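4. Budgeting for a Powder-Handling Cell

4.1 Scope of the purchase

The planning group at Prelleck had one fixed sum to spend and two labs that wanted it. Anika Brannigan's lab needed small portions of dry powder weighed out for the whole working day. Fereshteh Karimi's lab wanted a general bench arm that could be moved between jobs. We treated both requests as a single purchase and looked at what a shared cell would cost over three years, counting the time of the people who keep it running.

Quotes came from two suppliers, Brorkberg and Trerov. Brorkberg sold the arm, the gripper and the wrist camera as one package with a service contract. Trerov sold the arm alone and left the rest to the buyer. On the first page of each quote Trerov looked much cheaper. Once we added a gripper, a camera, mounting parts, cables and the hours to fit them, the gap was small enough that it no longer decided anything.

4.2 What the first budget left out

The first version of the budget had 61 lines. Nearly all of them were for things with a part number. Bench items such as scoops, funnels, stands and cloths were entered together as "supplies," with a sum carried over from the hand-work budget of the year before. That was a mistake. A person will adjust to a funnel that is a little too tall or a scoop with a short handle, and will do it without writing anything down. An arm has to be taught again, and the teaching hours are charged to the project.

We went back and priced each bench item as part of the cell. The test was simple: if swapping the item for a different model would mean teaching the task again, it went on the equipment list, with spares. If it could be swapped freely, it stayed under supplies. The final version had 80 lines. 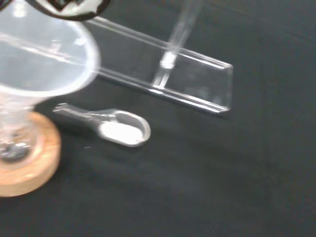
Figure 3. Scoop, funnel and stand on the bench during powder work.

Spare parts were the hardest lines to agree on. Karimi's lab wanted to hold very few, on the grounds that money sitting in a drawer does no work. Brannigan's lab wanted a full second set of everything the gripper comes near. We settled on a rule based on how long an item takes to replace and how much teaching depends on its shape. The steel scoop in Figure 3, with its oval bowl and flat, tapered handle, is a fair case: it costs very little, but a scoop with a different handle would need a new grip and a new check on how full the bowl comes out. We bought several from one batch. The clear funnel and the round wood base that holds its stem were budgeted as a pair, as the height of the mouth depends on both. The black cloth went under supplies, where it has caused no trouble.

4.3 Clear parts and the camera line

One question came up in every meeting: should the cell be bought with a better camera? Clear plastic is awkward for vision. In Figure 3 the thick edges of the acrylic stand show up white and pale blue, while the cloth can be seen straight through its flat face. A program that looks for a solid panel may find only an outline. Brorkberg offered an upgraded camera, and Trerov suggested a second, fixed unit over the bench.

We priced both, and then priced a third choice, which was to replace the clear parts with opaque ones. The third choice was by far the cheapest. Brannigan's lab turned it down for the funnel, where staff want to see whether powder has stuck in the stem, and accepted it for the stand. The camera upgrade was put off to the second year and kept as a named line so that it would not be lost.

4.4 Labor

Teaching and upkeep took 63 percent of the three-year total. This was higher than either lab had guessed. Most of it was skilled time spent on small changes to a task that already worked. We advise other buyers to ask for this figure early, and to ask it of a lab that has run the same arm for at least a year — suppliers tend to quote the hours for the first setup only. Cleaning should have its own line as well. Fine powder gets onto the work surface and into joints, and the hours add up.

The order was placed with Brorkberg in December. The deciding point was the service contract, which covers the gripper fingers as wear parts.

Comments (3)

pakzad_lab
Useful section. Did you put the scoops out to bid separately or buy them through the arm supplier? We were quoted a silly markup.

M.T.
We had the same fight about spares. Ended up with two funnels that don't match and a lot of re-teaching.

benchside
Would like to see the full list of lines as an appendix if you can share it.

Shares: 12

Related items
Leasing or buying a bench arm: a cost comparison
Service contracts for small labs
Planning floor space for shared equipment
Notes on the Pakzad weighing trial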